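**Rarkitz two-finger hand-held gripper: pad slip and service notice**

Applies to: Rarkitz hand-held gripper, two-finger, angled pad blocks
Kit: Umuten pad and bushing set, 12 pieces
Status: in stock

The Rarkitz is a hand-held gripper for light goods up to 200 g. It has two pivoting arms with a brass-colored ring at each pivot and a screw-mounted block on each arm. It is sold for bench work, pick trials and recording of manual handling tasks.

This page was revised in November after a fault was reported by Nustwood, a packaging shop that uses the tool on bar soap, molded trays and similar smooth items. Read it before ordering pads or putting a tool back into service.

## The fault

Nustwood logged 100 pick cycles on bar soap. In 42 of them the bar turned between the pads or dropped before release. The same tool had no drops on cardboard cartons of equal weight.

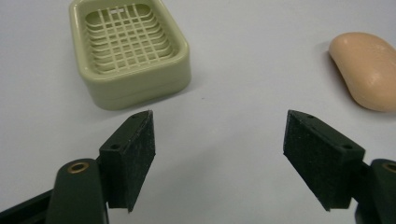

Two causes were found on the returned tool. First, soap residue had built up on the contact faces and lowered the friction. Second, the screws on the left block had backed out enough to let the block rock under load. With the block rocking, the pad met the item along one edge only. A convex item then pivots on that edge.

Neither cause is easy to spot during use. The arms still close fully and the trigger feels normal. The first sign is usually a small rotation of the item at the start of the lift.

## Safety

- Stop using the tool if either block moves by hand with the trigger released.
- Keep fingers out of the gap when testing. The arms close at full spring force if the trigger linkage lets go.
- Do not lift glass or filled containers with a tool that has slipped on any item.
- Do not apply adhesive to the pad face. It hides the wear and makes the release unpredictable.

## Grip position

Rounded items should be taken at their widest point, with both pads at the same height. Taken above the widest point, the item is pushed down and out as the pads close. Taken below it, the item can ride up toward the tips. Squeezing harder does not correct either condition.

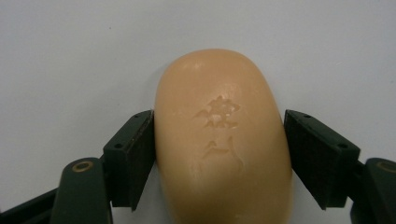 **Can the tool be used on soap before the new pads arrive?**

Only for trials, with the pads wiped after every 12 picks and the screws checked at the start of each shift. Production use should wait for the replacement set.

## Inspection procedure

1. Open the arms fully and set the tool on a clean, flat surface.
2. Check both screws in each block. Tighten by hand until seated, then a quarter turn more.
3. Press each block toward and away from its arm. There should be no play.
4. Look at the ring in each pivot. It should sit flush. A raised or tilted ring means the arm must be replaced.
5. Wipe the pad faces with a damp cloth and let them dry fully. 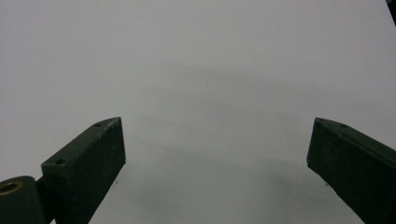 6. Close the arms on a test block and check that both pads touch across the full face.
7. Lift the test block and hold for 12 seconds. Any rotation is a fail.

Scuffs on the outside of the blocks are cosmetic and do not affect grip. A worn or rounded edge on the contact face does, and the pad should be changed.

## Replacement parts

| Part | Quantity in set |
|---|---|
| Pad, ribbed | 4 |
| Block screw, with thread lock | 4 |
| Pivot ring | 4 |

The ribbed pad replaces the earlier flat type. Do not mix the two on one tool. The friction difference pulls the item toward one side during closing.

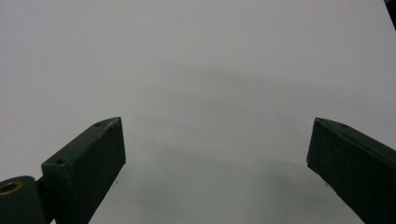
**Gilberto Usuga**
Service Engineer, Bermúdez Tool Supply

Tools with the earlier screws can be updated on site. Remove one block at a time so the left and right parts are not swapped. Clean the old thread residue out of the holes before fitting the new screws, and leave the tool overnight before the first lift.

After the update, Nustwood repeated the 100-cycle run on the same soap and recorded no drops. Two bars rotated slightly, both picked above the widest point.

Send fault reports to Nantana Yensuk, Returns Desk, with the item type, its weight and the number of cycles since the last pad change. Wipe the tool down before shipping and leave the blocks attached.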